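The Tuesday Shoe Table

I own too many sneakers for a person with one pair of feet. I know this because last May I dragged every single pair out of the hall closet, lined them up down the hallway of my apartment in Fellness, and got to 24 before I had to sit down on the floor and have a think about my life.

In my defense, I walk a lot. I walk to work, I walk to the market, and on weekends I take the long path out to Stodstead and back, which is a terrific way to ruin a pair of shoes. For years my whole approach to shoe care was to wear them until they embarrassed me and then buy more. The closet smelled like a gym bag. Something had to change!

So now I have the shoe table. It's just a table, the one I also eat at (please don't tell my mother), but every Tuesday after dinner I clear the plates off and bring over whichever pair has had the roughest week. I put on the radio, I make a pot of tea, and I give them a good going-over. It takes 90 minutes if I'm being thorough and a lot less if there's something on TV.

The first thing I do is open everything up. Straps undone, laces loosened, tongue pulled forward as far as it'll go. You would be amazed what lives down in there. I've found gravel, a bus ticket, half an almond. Then I turn each shoe on its side and go around the sole with an old toothbrush, because the ridges are where the dirt really settles in, and white rubber shows every bit of it.

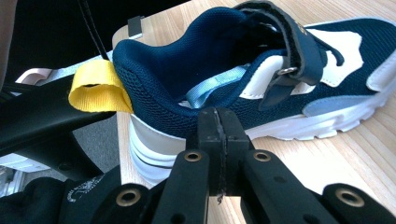 Mesh is the tricky part. I used to scrub it like I was cleaning a bathtub, and I wrecked a very nice pair that way – the weave went all fuzzy at the toe and never recovered. These days I use a soft cloth and a little dish soap in lukewarm water, and I dab. Dabbing is boring. It also works, so I've made my peace with it.

Hook-and-loop straps get their own little session. They collect lint and dog hair like it's their job (I don't even have a dog), and once they're clogged they won't hold. I pick the fluff out with a sewing pin, slowly, and it's the most satisfying 4 minutes of my week. A fine-toothed comb is good for this too, if pins make you nervous.

And can I say a word for the pull tab? I ignored them for most of my life and crushed the backs of my shoes by stomping into them like a toddler. Once a heel collar folds down and the padding creases, it rubs you in the same spot forever. Now I hook a finger through the loop and pull, like a grown-up, and my heels have thanked me for it.

I did try the fancy route for a while. I bought a kit from Ultodska with three brushes and a foam that smelled like pears, and I liked it fine, but I kept reaching for the toothbrush. The one thing I'd buy again is the cedar shoe trees from Nakpan, a little shop near the station. They soak up the damp and make the closet smell like a cabin.

Did I get rid of any? I did. The hopeless ones went out, a few good ones went to my sister, and the rest are back on the closet shelf with their toes facing the wall so I can grab them by the heel. There's still a gray pair with a split sole that I can't bring myself to throw out. I'm giving it one more Tuesday.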